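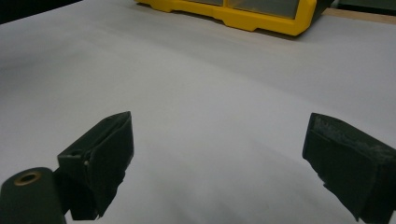
Table 2, covering on, yellow drawer organizer on it.

Kerslake Hall – Tables, Coverings and Walkways
Inspection checklist with comments, December round
Walked by: Essam Sqalli
Comments by: Abdelghani Hegazy
Marks: OK / Fix / Fail / Not checked

1. TABLES

1.1 Legs locked, no wobble under hand pressure
Fix. Table 5 rocks. The last round had it as OK and I don't believe it was OK then either. A folded beer mat under one foot is an old repair, going by the dust on it.

1.2 Load label present and readable
Fail on two tables. The others carry the Pratach sticker giving 200 lb evenly spread. I would like to know who has ever spread anything evenly on a banquet table. Treat the number as a ceiling and keep the coffee urns on the steel cart.

1.3 Edges free of splinters and lifted trim
OK. Table 7 has a rough corner, sanded on the spot.

1.4 Coverings lie flat
Marked OK by Essam, changed to Fix by me. The covering on table 2 rises and dips in broad waves. Small stuff if the table is for leaflets. I would not stand a tall vase or a full pitcher on it. Pull it tight and clip it.

1.5 Coverings clear the floor
OK at all tables on the window side. Table 9 had a long drop on the aisle side, folded under and pinned. Pins are a poor answer where children will be crawling about. Use tape.

1.6 Coverings rated for use near candles
Not checked. The supplier sheet from Nevex says "flame resistant" and stops there. No test standard, no date, no batch. I have asked twice for the certificate and received a brochure twice. Until something better turns up, battery candles only. This applies to the December dinner as well, whatever was promised to the people doing the centerpieces.

2. WALKWAYS AND EXITS

2.1 Main aisle kept to marked width
OK when walked at 4 p.m. Ask me again when the coats come in. Every year the rack drifts toward the double doors.

2.2 Side exit opens fully with one hand
Fix. It opens, but the bottom drags for the last part of the swing. Essam got it with one hand. I needed a shoulder. Plane the bottom edge or adjust the hinge.

2.3 Exit signs lit
OK. Test button held on each one. The sign by the kitchen took a few seconds to come up on battery, so I'd put a new battery in it now.

2.4 Posted capacity matches the layout
Fail. The card by the door says 400. That is a standing figure for a bare room. With tables out, the approved plan says 94 seated, and the booking sheet has been copying the wrong number off the wall. Take the old card down and post both figures with the layout each belongs to.

3. CORDS AND HEAT

3.1 No cords across walkways
Fix. One extension crosses behind the stage steps under a rubber mat. The mat curls at both ends, so we now have two things to trip on.

3.2 No power strip plugged into another
OK. I looked behind the piano too.

3.3 Heaters at least three feet from fabric
OK with conditions. The Narnex panel heaters have a tip switch, and I tried both. One cut out at once. The other kept going until it was nearly on its side. That one is tagged and in the back closet. Please leave the tag on it.

3.4 Outlets near the sink trip on test
OK.

4. FIRST AID AND EXTINGUISHERS

4.1 Kit stocked and in date
Fix. Plenty of bandages, no burn dressings, and one tube of cream old enough that the print has worn off. "Restocked" was written on the lid in marker. With what?

4.2 Extinguishers: gauge in green, pin in, tag current
OK in the hall. The kitchen one reads green but has been used as a coat hook. The bracket is loose from it – two screws, longer ones this time.

4.3 Roughly ten minutes' talk with the evening crew on exits
Not done. A sheet with 33 signatures was handed to me as proof. Several are in the same handwriting. Do the talk in the room, walk people to the side door, have them push it.

TO CLOSE BEFORE THE DINNER
1.2 labels, 2.2 side door, 2.4 capacity card, 3.1 cord, 4.1 burn dressings, 4.3 talk.
1.6 stays open until Nevex sends a real certificate.

Re-walk by both of us at 5:30 p.m., before the doors open. Items not seen on the re-walk go down as Not checked. – A.H.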